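Keeping the milk room and the calf buckets clean

I write these notes from our farm near Calham, where we keep 58 cows and in spring a good number of calves. My neighbor Ekua Fiadzo asked me to put on paper how we do the washing, and after that other people asked also. Please take what is useful for you.

Rinse first with lukewarm water

Milk that is left in a bucket makes a film. If you pour very hot water on it at once, the film sticks to the wall and you will scrub for a long time. Rinse first with lukewarm water until it runs clear, then wash hot with the detergent. I made this mistake for my whole first winter.

One brush for one job

The brush for the calf buckets should never go to the milk tank. We mark the handles with electrical tape, red for calves and white for milk. The tape must be changed every March or so, when it begins to peel.

Teats on the feeding buckets

Take the rubber teat off completely. Turn it inside out if it allows this, and wash the inside with a bottle brush. When you see small cracks, throw it away. Zorica Georgiev, who sold us our first heifers, changes all of hers at the start of every calving season and does not wait for cracks. It costs more, but her calves are healthy and I cannot argue with her.

Sponges and cloths

A sponge with a rough side is good for the outside of buckets and for the lids. Do not use the rough side on clear plastic, it leaves scratches and the milk sits in them. Squeeze the sponge well after work and stand it on its edge. Cloths go in the wash at the highest temperature which the label permits. I don't mix them with the clothes from the barn. 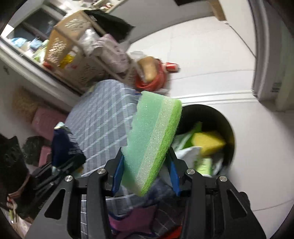 The milk tank

Our tank holds 2,000 liters and has automatic washing, but the automatic washing does not reach everything. The outlet valve and the seal of the lid must be done by hand. Open the valve, take out the rubber ring and look behind it. There is nearly always something there.

Drying

Put the buckets upside down on a rack, not on the floor. On the floor the air cannot go in and by evening they smell. Our rack is made from an old gate and two trestles.

Water for the yard

For the floor of the milk room I use rain water from the roof, in a 700 liter container. It is only for the floor, never for anything that touches milk. Push the water to the drain with a rubber squeegee, beginning at the far wall, and lift the drain cover when you finish.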